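Speaker notes: Grasp planning in clutter, and the tooling that got us there
Peninah Mbwambo, Trudusik
Slot is 36 minutes, leave 10 for questions

Slide 1, title
Say hi, thank the organizers, check the mic reaches the back row. Start with the log file joke only if the room feels awake.

Slide 2, what we set out to do
Bin picking with mixed objects, one arm, two-finger gripper, one fixed camera. No object models. The planner gets a depth image and a color image and has to hand back a grasp pose the controller can reach. I love this problem! You can explain it to a six-year-old and it still eats your whole August.

Slide 3, the stack
Three processes. Perception (we call it Fallby) turns the images into a height map and a mask per object. Ogola is the planner. It samples grasps, scores them, throws out anything that would put a finger through a wall. Vurcombe is the logger and replay tool, and I'm going to spend more time on it than the abstract promised. Point at the arrows. Everything goes through one message format, and we changed that format 4 times. Pause for sympathy.

Slide 4, perception
Bare metal is rough on depth. You get holes where the light bounces and ghosts of objects in the walls. Show the raw depth, then the filled version. The trick that helped most was dull: we keep a background model of the empty bin and only trust a new surface if it sticks up from that. Scratches stopped showing up as objects after that change.
Clear things are still hard. Say so plainly, someone will ask.

Slide 5, the cell
Leave this one up for a while, people like looking at hardware.
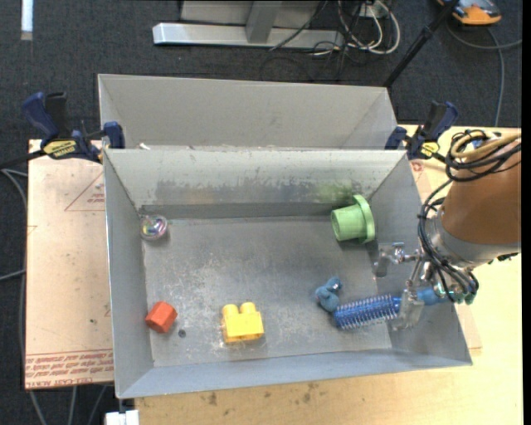
Gripper at the brush, at the join between head and handle. Five other objects in the front bin.

Talk about the brush. The bristles give a fuzzy depth patch that the old scoring adored, so it kept proposing grasps across the head. The new score looks at how much the surface normals agree inside the finger area, and the best candidates slide down toward the handle. Mention the blue toy right up against it. Same color family, touching, so the mask has to come from shape as well as color. This is my favorite test layout.

Slide 6, planning near walls
The arm comes over the side wall, so half the good grasps are unreachable from there. We used to check collisions last. Now there's a cheap check first, fingers only, against the height map, and the full arm check runs on whatever survives. Show the timing plot. The drop is really big and I'm still excited about it, try not to rush.

Slide 7, control
Short slide. Position control down to a hover height, then slow and compliant for the last stretch. If the force reading jumps early, back off, log it, ask the planner for the next candidate. No retries on the same pose. We had those for a while and they mostly taught us patience.

Slide 8, Vurcombe
Every attempt gets saved whole: images, all candidates with scores, chosen pose, joint and force traces. We have 532 attempts in the replay set. Change one line in the scoring, run the lot overnight, see which choices moved. Live demo if the laptop behaves, otherwise the recorded clip in the backup folder.
Be clear that replay shows you a different choice and can't tell you if that choice would have held.

Slide 9, what's next
Pushing objects away from corners before grasping. Better handling of clear plastic. Letting the planner say "I don't know" and look again.

Questions
Likely: why not learn the whole thing end to end? Answer: we'd like to try, and the logs are already in the right shape for it.
Likely: cycle time? Go back to slide 6.
Leave the contact slide up.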